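Belthorpe Two-Hand Bench Cell - Setup and Care

The Belthorpe bench cell is a pair of black arms, a pair of five-fingered hands, a table and some white wall panels. It arrives as a good deal of foam and a manual printed in gray on slightly lighter gray. What follows is what we tell people on the phone, written down so that we can spend less time on the phone.

Setting it up

Put the table where it is going to live before the arms go on. Two people can move the bare table. With the arms mounted, two people can only regret it. Level it, lock the feet, then hang the panels. Small gaps at the seams are fine.

Bolt the arms on and leave the hands in their boxes until the arms have been homed. An arm homing for the first time has opinions about where it is in the world, and a bare wrist is cheaper to argue with.

The hands attach at the silver wrist ring. Seat the hand, turn the ring until it stops, and stop when it does. Then run the cable. It wants enough slack to let the wrist turn all the way in both directions, and not so much that it finds its way under the palm. Most of the service calls we get are cable calls, and most of those end with somebody saying "oh."

For the reach check we put a cup near the back of the table and something with a neck up front, and give each hand one to deal with. 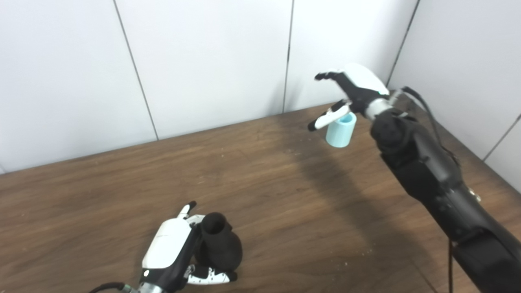
Tijani wrote in to say that the far reach passed every time on their cell until they tried it with the wrist rolled over, at which point the cable came up short and the arm faulted. Fair enough. Run the check with the wrist both ways up. We have added it to the sheet that ships with the cell, on page 12, where it will be safe from readers.

Looking after it

Wipe the white covers with a damp cloth. No solvent. The black fingertips get a dry cloth, and they should be changed when they start to shine. A set is 76 dollars from us and a pack has enough for both hands.

Every 100 hours of running, go over the wrist ring and the cable connector on each side. Push the plug home with your thumb. If it moves, that was your intermittent fault, and you may now cancel the ticket.

Sweep the table too. Grit under a cup changes how it slides, and you'll spend an afternoon retuning a grip that was perfectly good.

After any hand swap, redo the two-hand check. Hold the piece upright in the left, bring the right in slowly with the palm down, and keep a finger of your own on the stop button. If the right hand arrives high or low, redo the wrist offset before you touch anything in the grip settings - the grip settings are innocent.

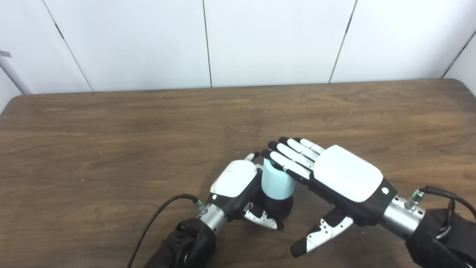

Ours came in low after the swap, and we went straight to the grip settings anyway, wrote a customer at the Akham shop, who asked us to make the warning bigger. We have left it the same size and put it in twice: do the wrist offset first.

Spare hands, rings and cables ship from Tenasham. Left and right hands are different parts. Please check which one you need while standing behind the cell, facing the way it faces.

Comments (3)

benchrat: Ordered a left. Needed a right. Was standing in front of the cell. Thank you for the last paragraph, I suppose.

m_oday: Do the old cables fit the new wrist connector? The parts list says yes and the drawing says no.

Belthorpe Support: Yes, they fit. The drawing is from November and is being dealt with.

This site uses cookies to remember your cart. Accept | Manage settings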